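The Red Shirt Problem

So the clothes pile won again this weekend. I had big plans (new curtains! a cake!) and instead I spent most of Sunday sorting T-shirts, and I'm not even mad about it, because I finally feel like I have a system that a tired person can follow.

Some background if you're new. We moved into the Tovell Street apartment in July, and the closet there is 17 inches deep. Seventeen! A normal hanger sticks out past the door. So everything that can be folded has to be folded, and I am not a born folder. My mother could do a shirt in two seconds while talking on the phone. I need a clear surface, good light and a podcast.

What I do now is dump everything out and pull the colors apart first. Whites go back in the basket for later, darks go on the chair, and the brights get done right away since there are never many of them. Then I do one shirt at a time. Face down, sleeves in, sides in, bottom up to the collar, then in half again so it stands up in the drawer. If it won't stand up, it goes in the "wear it tomorrow" stack, and I refuse to feel bad about that stack.

Red is my trouble color. I love it, I keep buying it, and I once turned a whole load of towels the color of canned salmon with a single shirt. I still use those towels – they dry just fine.

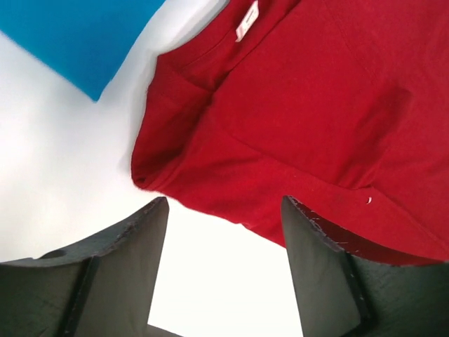

Anqi Han wrote in under my last laundry post that I should stop being so scared of red and just wash it by itself in cold water the first few times, then let it go in with the darks. She also said to fold cotton knits while they still have a little warmth in them from the dryer, and that the creases mostly smooth out under your hand. I tried the warm part this weekend and she's right, it makes a big difference! The washing by itself part I'm less sure of. Who has enough red for a load? (Okay, me, maybe.)

The other thing I'm trying is keeping a lint roller in the drawer with the shirts. Red shows every little white speck, and I always notice it in the elevator when it's too late to do anything.

Drawer report: tops are done, pajamas are done, and the sock situation is nearly 2 weeks behind. I have a bag of singles I can't bring myself to throw out. If you have a use for them besides dusting, please leave it in the comments. I'm off to find the other green one.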